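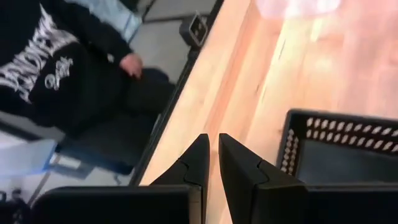

Grademell basket in black, on the wood table

Grademell Table Bins, set of 6
Item 743

Hi, and welcome to my favorite page in the shop! I started selling these after I got fed up with hunting for tape and cloths on my own bench every morning. You get two baskets, two deep bins and two shallow trays, all plastic, all washable in the sink.

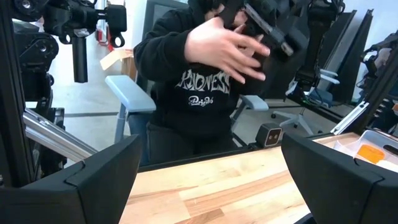 The trays are the ones I get the most email about. People expect them to be too small (I did too!) and then order a second set. I like mine near the edge where my hand lands anyway, like the white one at the right of the wood table with the orange thing in it. One item in a tray is fine, by the way. It still beats losing it under a pile.

Now, the deep bins. My friend Akihiko Ebihara keeps all his cleaning cloths in one and just stuffs them in, no folding.
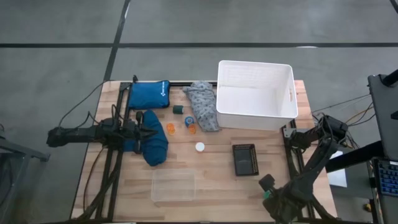
He swears by the white with slots, and I lean toward the clear because I forget about anything I can't see. Both have a rim you can get your fingers under, even with gloves on.

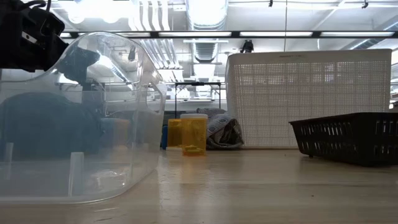 Clear does show scratches sooner, so go easy with the scrubby side of the sponge. Colors can be mixed, just write what you'd like in the order note. We have 200 sets coming in August, and orders in by Thursday noon go out the same day from Millness.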